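4. Collecting demonstrations for the contact-phase method

This section covers set-up and recording for the contact-phase method on the two-arm Skanano station. It assumes the arms have been commissioned under section 2 and the hands calibrated under section 3. If either hand has been removed and refitted since its last calibration, go back to section 3 before continuing.

Revised September 18, 2020 by Hauwa Garba and Ayodele Ajayi. The changes are in 4.3 (hand pose at start), 4.5 (labelling) and 4.7 (reported results).

4.1 What the method needs

The method learns from demonstrations that have been split into phases: approach, contact, carry and release. Earlier work on the station trained one policy over the whole movement. That policy reached well but closed the fingers too early, and small objects were pushed away before the grasp had formed. Splitting the demonstration lets the contact phase be trained at a finer time step than the others.

A full training set is 300 demonstrations for one task. A trial set of 130 is enough to tell whether a new task is worth pursuing, but do not report success rates from a trial set.

Each demonstration must have:

a recording from the head camera, unbroken from start pose to end pose
joint positions for both arms and both hands
the operator's glove readings
a task code and an operator code

Note: Recordings without glove readings can still be replayed on the arms, but the phase splitter will reject them.

4.2 Preparing the table

1. Clear the work area of anything that does not belong to the task. Objects outside the work area may stay on the table if they stay put for the whole session.

2. Check the tape outline. If a corner has lifted, replace that whole side. Short patches leave a raised edge that catches the fingertips on low sweeps.

3. Place the task objects according to the task sheet. For bowl tasks, the bowl goes down first and everything else is placed relative to it.

4. Vary the starting positions between demonstrations. Move each object by up to a hand's width and turn it if it has a handle. The method depends on this variation, and a set in which the objects never move will train a policy that ignores the camera.

5. Set the room lights and leave them alone. Blinds should be down if the room has them.

Caution: Do not reach into the work area while the arms are enabled. Objects are reset only after the observer has called "disabled" and the operator has repeated it.

4.3 Start pose

1. Power up the arms with the hands clear of the table surface. The order is base, left arm, right arm, left hand, right hand.

2. Wait for each hand to finish its self-check. The fingers open fully, close halfway and open again. If a finger stops short, power that hand down and inspect the tendon cover.

3. Run the cable check. Bring each wrist slowly to both ends of its roll range and watch the loops along the outside of the forearm. They should move freely and should not tighten at the connectors. If a loop pulls, return the wrist to centre and re-clip the cable with more slack.

4. Send the command for start pose. The arms come in low over the near side of the table, with the hands inside their limits and some bend left at the elbows.

5. Have the operator put on the gloves and hold a relaxed, open hand. Press Align. The robot hands will follow at reduced speed until the readings agree.

The hands do not need to match each other at the start. Previous versions of this guide asked for both palms down, and operators lost time correcting a wrist angle that made no difference to the result. Asabe Dauda compared the two conditions on the bowl task and found no change in contact-phase error, so the requirement has been dropped.

Caution: If the arms move suddenly during alignment, the operator should keep still. The observer presses the stop. Pulling the gloved hands back will send the arms back just as quickly.
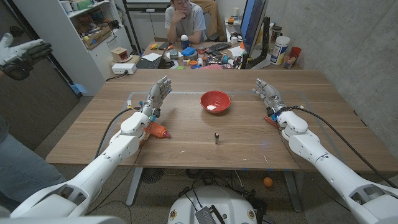

4.4 Recording

Two people are required for every session. The operator wears the gloves and does nothing else. The observer watches the hands, keeps the stop within reach, and starts and ends each recording.

1. The observer reads out the task code and presses Record.

2. The operator holds still until the tone, then begins.

3. The operator moves at a steady, natural pace. Slowing down before a grasp is fine. Stopping dead is not, as the splitter reads a full stop as the end of a phase.

4. At the end of the task the operator returns the hands near the start pose and holds still for the second tone.

5. The observer marks the demonstration as Keep, Redo or Unsure. Mark it straight away, before the objects are reset.

Failed grasps are useful if the operator recovers. If an object slips and is picked up again within the same recording, mark it Keep. If it leaves the work area, mark it Redo.

Operators should change over after half an hour. Glove readings drift as the hands get warm, and tired operators start to favour one hand. Salamatu Usman's review of the first Cavatby sets found that late demonstrations used the left hand far less than early ones – the task sheet had not changed, only the time of day.

Note: If the gloves are taken off for any reason, including to answer the phone, repeat step 5 of 4.3 before recording again.

4.5 Labelling the phases

The splitter proposes phase boundaries from finger current and wrist speed. It is right most of the time on rigid objects and less reliable on soft ones.

1. Open the session in the labelling tool and sort by confidence, lowest first.

2. For each low-confidence demonstration, check the start of contact. It should fall on the first frame in which a fingertip touches the object. The frame in which the grasp closes comes later and is not the boundary.

3. Check the start of release in the same way. Release begins when the first finger lets go.

4. Where both hands handle the same object, label each hand separately. A handover will have one hand in release while the other is in contact, and the tool now accepts this.

5. Save and lock the session. Locked sessions can be reopened, but the change is logged against the operator code of whoever opens it.

Second labelling: a second person labels a sample of each set without seeing the first labels. Where the two differ by more than five frames, they look at the recording together and settle on one. Do not average the two.

4.6 Training

1. Export the locked sessions to the training folder.

2. Set the contact-phase time step to one-sixth of the approach time step. Other ratios will run, but results are not comparable with those in 4.7.

3. Start training with the default settings. Leave the image crop as it is unless the head camera has been moved.

4. When training ends, run the replay check on the bench before running the policy on the arms. The replay check compares predicted hand positions with recorded ones and flags any that would strike the table.

Caution: Never run a newly trained policy at full speed. Use the reduced-speed setting for the first session, with the same two-person rule as for recording.

4.7 Results to date

The method has been tested on three tasks at this station: lifting a small object out of a bowl, passing a tool from one hand to the other, and standing a small cylinder upright. Against the single-policy baseline, it made fewer early closures on all three. The largest gain was on the bowl task, where the rim leaves little room for correction once the fingers have begun to close.

The handover task improved less. Most of the remaining failures come from the receiving hand arriving at a poor angle, and that is an approach error. A finer time step during contact does not help with it.

Runs on the Fabbri hand are not included. Its finger current is sampled too slowly for the splitter, and Hauwa Sani is working on a version that uses joint position alone.

4.8 Common problems

Hands lag behind the gloves. Check that reduced speed has been switched off after alignment. If it has, restart the glove receiver.

Splitter finds only one phase. The finger current channel is missing or flat. Check the hand connectors at the wrist and record a short test.

Splitter finds too many phases. The operator is pausing. Replay the demonstration with them and record again.

Policy reaches for the old position of an object. The set does not have enough variation in starting positions. Record more with the objects moved, as described in 4.2.

One hand drifts during long holds. Repeat the calibration in section 3 for that hand. If the drift comes back in the same session, take the hand out of service and report it to Jenance support with the session log attached.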